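Glass racks are back on the table, and so is the price

Homewares, May 2018

The upright glass rack, a fixture of many a grandparent's sideboard, is being sold to a new round of buyers as the answer to crowded kitchen cupboards. Whether it answers anything is harder to say.

Lornmont, the homewares chain, has given chrome racks a shelf of their own in its Hartley store this autumn, at prices that start at $50 and climb to $73 for the taller models. The store's leaflet says a rack "frees an entire cupboard". It doesn't say whose cupboard, or how small.

A typical rack holds six tumblers. Six tumblers take up a patch of shelf not much bigger than a dinner plate, and they can usually be stacked. Put them on a rack and the same glasses now live on the table or the bench, which in most rented flats is the space people are shortest of. The leaflet is silent on that point.

There is also the matter of dust. A glass kept behind a door can go straight to the tap. One left out beside the stove will want a rinse first, and patterned glass, with all those fine grooves, is slower to get clean than plain. The chrome needs attention as well, and anyone who has owned a chrome toaster will know how long the shine lasts in a house with children.

Rack, tumbler and floral cloth:
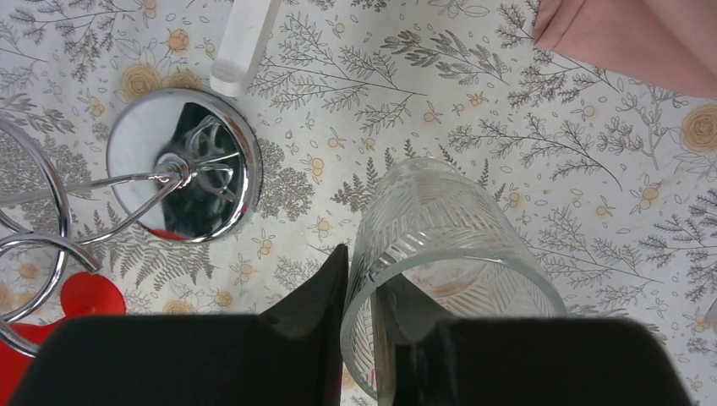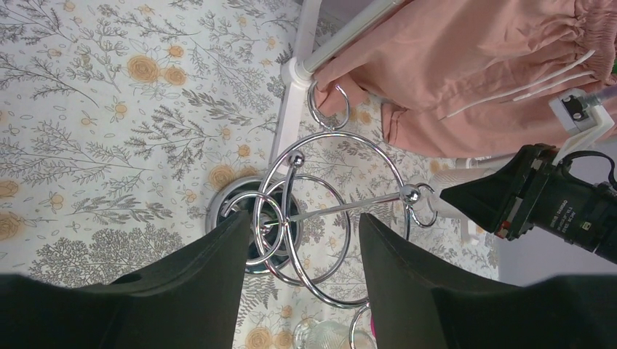
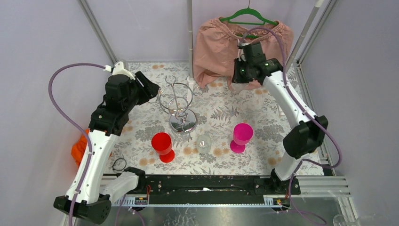 What the sellers say

Lornmont says it has sold 700 racks across its stores and expects a second shipment in July. It would not say how many had been returned. A rival importer, Flustberg, puts its own figure at 2594, but that takes in mug trees and bottle stands, so the two numbers can't sensibly be compared.

Both firms lean on the word "display". That's probably the fairer pitch. Etched tumblers do look better out in the light than they do at the back of a shelf, and a rack with a bit of curve to it can pass as an ornament when there's nothing on it. Buyers who want that may be perfectly happy. Buyers who want room for the cereal may not be.

Stability is the other question. Flustberg describes its base as "weighted" but gives no weight on the box or on its website. Shoppers would do well to load one side of the floor model before paying, and to try it on a cloth as well as on a bare counter. A cloth that slides will take the rack along with it.

Cheaper versions are on the way. Nemodero, which sells mostly online, has listed a rack at up to 50 per cent below the Lornmont price, with no delivery date and no mention of what the metal is under the plating. Its listing carries the same promise about the cupboard, word for word.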